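Rules for Robots That Fold and Fetch

Atora Kids - 19 Aug 2024

Robots are strong, and they don't get tired the way you do after tidying your room. So the grown-ups who build them agree on rules, and some of those rules are about something as ordinary as cloth. Cloth is tricky stuff! It bends and bunches and never sits the same way twice. 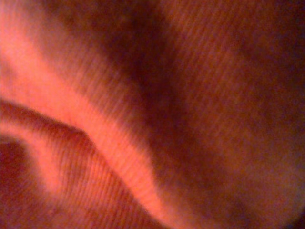

Up close, red cloth is all ridges and shadows.

Rule one is to look before you grab. A robot called Ida has to check where the folds are first - and if it can't tell, it must stop and wait for a person.

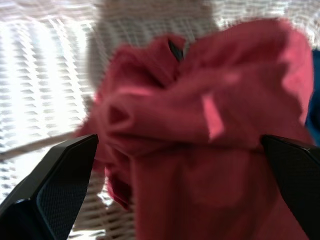 Reading time: 4 minutes with the activity

Rule two is to squeeze gently. Do you see the tiny dots on the black fingers? A bumpy pad can help a finger hold on without pinching too hard.

Rule three is the one I like best: people come first. If a hand comes near, the robot has to slow right down, and there should always be a big stop button close by.

Now try it yourself! Pick up a sock with two fingers, as softly as you can, and hold it while you count to 10.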